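Filed under: Research Notes, Manipulation

Results of the Clip Study: Wrist Views and Swinging Targets

August 2020

The Prurgate group has completed the first stage of its work on learning to grasp objects that hang freely. I am posting a summary on my own page while the full report is under review by Denise Haworth and our partners at Erkum.

The question was a narrow one. A policy trained by imitation can pick up a block from a table with little difficulty. A clothespin on a drying hanger is a harder target. It turns when touched, it is small, and its neighbors look almost the same. We wished to know whether a view from the wrist alone would be enough to guide the fingers to a chosen clip, or whether a fixed second view was required.

We recorded 642 demonstrations on round hangers, with garments left on some of the clips. Each policy was then tested in 150 trials. Two methods were compared. The first, which we call Bunting, predicts one motion at a time. The second, Kuvlow, predicts a sequence of 16 motions and carries out only the first half before looking again.

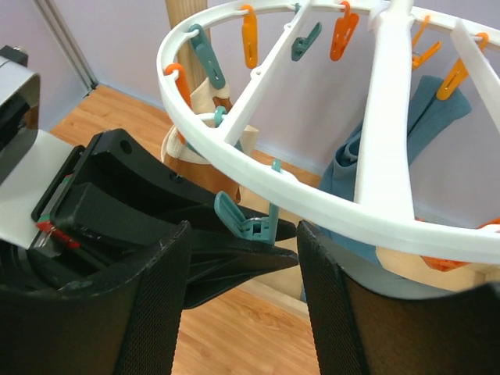 Kuvlow performed better under every condition we tested. The gain was largest when the target clip hung near cloth, where Bunting tended to hesitate and correct itself until the hanger began to swing. Adding a fixed view helped Bunting a good deal and Kuvlow very little. We take this as fair evidence that the wrist view carries most of what is needed, provided that the policy commits to a short plan.

Two limits should be stated. All trials used hangers of similar size, and the operator always named the target by color. A request such as "the clip holding the sock" was outside the study.

Ermelinda Cardoso is now preparing the second stage, which will cover opening a clip and releasing the garment. Recording began in June, and the combined set stands at 3,610 demonstrations. Readers who wish to compare their own methods may write to me for the trial protocol.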